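3.2 重复观看与日常家务的并行

前一节讨论了受访家庭在选择新剧时的犹豫，本节转向相反的情形：观众反复播放同一部情景喜剧，并且在播放的同时做别的事情。已有的收视研究多把重复观看归入“怀旧”一类，认为观众回到旧作是为了重温某一段时期的感受。我们的访谈材料只能部分支持这种解释。多数受访者谈到重看时，首先提到的是“不用盯着看”，其次才是喜欢某个角色或者某一季。

材料来自13户家庭，均为流媒体平台Nilent的长期订户，居住在Wonen镇及其邻近街区。每户接受两轮访谈，第一轮在九月，第二轮在次年春季。两轮之间，受访者按要求填写观看日志，记下播放的节目、开始和结束的时段、所在房间以及同时进行的活动。日志采用纸质表格，每页一天，由受访者自行保管，第二轮访谈时交回。有两户中途换过住处，日志因此缺了几页，我们在编码时把缺页单独标出，没有作补填处理。

日志中出现频率最高的节目是一部以物业公司为背景的情景喜剧，受访者通常用主角的姓称呼它，即《Ibrahim一家》。该剧每集不长，情节基本在集内完成，跨集的线索只有公司搬迁和一段拖了很久的恋爱。受访者普遍能够说出某一集的开头，有人听到片头之前的第一句对白就知道后面会发生什么。一位受访者的说法是：“我不看画面也知道他这时候在翻白眼。”另一位说，她对第三季的熟悉程度超过自己家里的水电账单。

我们把日志中的并行活动分为4类：做饭和洗碗，整理衣物和床铺，处理工作邮件，以及没有明确内容的休息。分类依据受访者自己的用词，归类有分歧时由两位编码者讨论决定。做饭一类大多出现在傍晚，节目由平板电脑或手机播放；整理衣物一类分散在全天，地点以卧室为主，声音常常从另一个房间传来。处理邮件的条目较少，而且几乎都出现在重看的情况下，首次观看时没有受访者记录自己同时在写邮件。休息一类最难处理，有些条目只写了“躺着”，是否在看屏幕无从判断，我们在下文的分析中没有使用这部分数据。

从节目一侧看，适合并行的剧集有几个共同之处。对白密集，画面信息相对次要，观众离开屏幕几分钟不会丢失情节。场景固定，办公室、走廊、茶水间反复出现，听到背景声就能判断人物身在何处。笑点的间隔比较均匀，没有突然的巨响，也很少出现长时间的沉默。受访者提到不适合并行的节目时，举出的多是带字幕的外语剧、悬疑剧和以追逐场面为主的动作片。有一户曾经尝试在叠衣服时播放一部外语犯罪剧，第二集没有放完就换回了情景喜剧，理由是“一低头就不知道谁死了”。

这一点与广播时代的收听习惯有相似之处。早期的日间广播剧在写作时就假定听众手上有活，因此人物进门时会先报出名字，重要的消息也会在不同人物口中重复。流媒体上的情景喜剧并不是按这种假定写成的，它在首播时面对的是坐在电视机前的观众。重看改变了它的用法：情节已经知道，名字不需要再报，画面可以由记忆补上。换言之，一部为观看而写的剧，在第二遍或第三遍之后可以当作广播剧来听。受访者当中，有人把这种状态叫作“放着”，与“看”区分开来，例如“昨晚没看什么，就放着”。我们在编码时保留了这一区分。

“放着”与“看”之间的界线并不稳定。多位受访者提到，某些段落会让他们停下手里的事情，转向屏幕。这些段落往往是固定的，同一个人每次重看都停在同一处。被提到最多的是年会一集的结尾，以及主角在停车场等人的那场戏，后者几乎没有对白。一位受访者写道，她总是把袜子留到那一集最后几分钟再配对，“因为反正要坐下来”。这类记录说明，受访者对剧集的节奏足够熟悉，可以据此安排手上的活。

图2 整理衣物类活动：床上的一件深绿色衣物，带白色条纹。 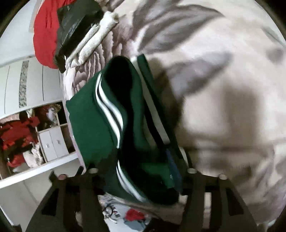

平台的界面设计也参与了这一过程。Nilent在首页设有“继续播放”一栏，重看的剧集和没有看完的新剧并列其中。由于重看者很少关掉自动播放，旧剧几乎总是排在最前面，新剧被挤到需要翻页的位置。有受访者表示，他其实打算看一部新上线的纪录片，但打开应用时旧剧已经在第一格，“点它最省事”。平台据此统计出的热度，包含了相当一部分没有人坐在屏幕前的播放时长。内容方在决定续约时如果只看总时长，得到的判断可能与观众对节目的实际投入有出入。

片库变动是受访者主动谈起的另一个话题。调查期间，有传言说《Ibrahim一家》将在合约到期后转到Brultel旗下的平台。多数受访者对此的反应比我们预想的强烈。有人开始比较两家平台的月费，有人打听全套光碟的价格，还有一户在第二轮访谈之前已经从二手市场买齐了前几季，尽管家里的播放机放在储物间里，尚未接上电视。问到为什么要为已经熟悉到能背诵的节目付钱时，受访者的回答多与习惯有关：做饭时总要有点声音，换别的节目还得重新适应。也有人承认自己并不确定，如果真的下架，过一两个月大概会找到替代。

我们随后查阅了一个剧迷论坛，在同一传言引发的讨论串中收集到3000条留言，用来与访谈对照。论坛上的发言者显然比受访者更投入，讨论的重点是删减片段、各季的评价以及结局是否合理，谈到家务的留言不多。不过，在询问“平时怎么看”的一组回复里，出现了与日志相近的描述，例如睡前播放、打扫时播放、搬家收拾箱子时播放。论坛材料没有统一的记录格式，发言者的年龄和居住情况也无从核实，因此这里仅作旁证，不参与第四章的统计。

需要说明的是，日志记录本身可能影响了受访者的行为。有两位受访者在第二轮访谈中表示，填表之后才意识到自己放同一部剧的次数，其中一位为此停了一个星期，之后又恢复原样。停看期间她改听音乐，但觉得歌曲之间的空隙“太安静”。由于两轮访谈间隔较长，我们无法判断其他受访者是否有过类似的调整而没有写进日志。此外，同住家人的意见在表格中没有单独的栏目，只有在第二轮访谈时才零散地谈到。几户中不参与选片的一方对重看持忍耐态度，也有人在长期旁听之后记住了大部分对白，自己却从未完整看过一集。这部分材料与遥控器的使用权有关，放在3.3节一并讨论。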